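Housekeeping & Rooms board > Tools and equipment
Thread: They want us training next to the robots now

tubscrubber_jo
21 March 2018

We got the memo. Our hotel is one of 3 in the group picked for the Wellaseo trial, and from next month every floor gets a machine for the bathrooms. Linen first, then "light surface tasks," whatever that means. Management says no jobs are going. They also said that in February about the night laundry, and the night laundry is now two people and a phone number.

Anybody worked with these things? I don't want the brochure, I have the brochure.

harahap_4th_floor
Reply to tubscrubber_jo

I'm at the Harahap and we've had them a while. The job changes more than they let on. I used to do a room start to finish. Now I do beds and dusting, the machine is supposed to do towels, and then I go back in and check the towels. So I walk into the same room twice. The sheet still gives me the same minutes per room as before.

MSabatier
Reply to harahap_4th_floor

Mathis Sabatier here, I was a floor supervisor until last year and now I do scheduling. The double visit is a setup problem. If the checks are batched at the end of the corridor it goes away. My knees are shot from twenty years of picking wet towels off tile, and I would have given a lot for something that did the bending.

tubscrubber_jo
Reply to MSabatier

Everybody's knees are shot. But picking up the towel is the quick part. I grab it on my way to the shower without stopping. What takes time is the glass, the drain, the hair, behind the toilet, and all the stuff hanging off these bidet seats. Is it going to do behind the toilet?

harahap_4th_floor
Reply to tubscrubber_jo

Not ours. The small bathrooms are the worst for it. You've got the curved shower on one side, the toilet right next to it, and whatever floor is left over in between.

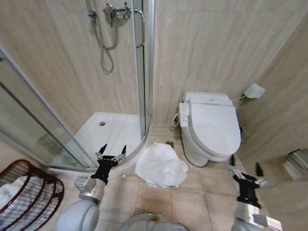 Now think about two people's worth of work going on in that space. I can't get in to start the shower while the machine is on towels, so I stand in the hall with my cart. Guests walk past and see me standing there. One of them complained that staff were idle – that went on my record, not on the machine's.

pruney
Reply to harahap_4th_floor

Did you fight it?

harahap_4th_floor
Reply to pruney

Wrote a letter. Still waiting.

MSabatier
Reply to harahap_4th_floor

That complaint should never have been written up and I'd say so to anyone. But it's a bad manager, and you had those before.

CapucineLG
Reply to MSabatier

The bad manager has new numbers to wave around now, though. At Prustia they logged 4,000 pickups and put it on a poster in the break room. There was nothing on the poster about how many of those a person had to do over. I asked. They said it wasn't tracked.

Capucine Le Goff, shop steward, if anyone wants to message me.

MSabatier
Reply to CapucineLG

Fair point on the redo count. That should be tracked from the first day.

pruney
Reply to MSabatier

Jiromico told us 900 rooms a week with the same crew. We were doing 669. I'd like to know whose legs the difference comes out of.

tubscrubber_jo

OK, so what do I ask for at the meeting? So far I have redo counts in writing, and waiting time paid as work time.

CapucineLG
Reply to tubscrubber_jo

Ask who gets blamed when a guest finds a towel on the floor. Get a name or a job title. And ask for the minutes per room to be looked at again after the first month, with somebody from the floor at the table.

harahap_4th_floor
Reply to tubscrubber_jo

And write down your own times before it starts. We didn't, and now there's nothing to compare against except their figures.

tubscrubber_jo
Reply to harahap_4th_floor

Starting tomorrow. I'll post after the meeting.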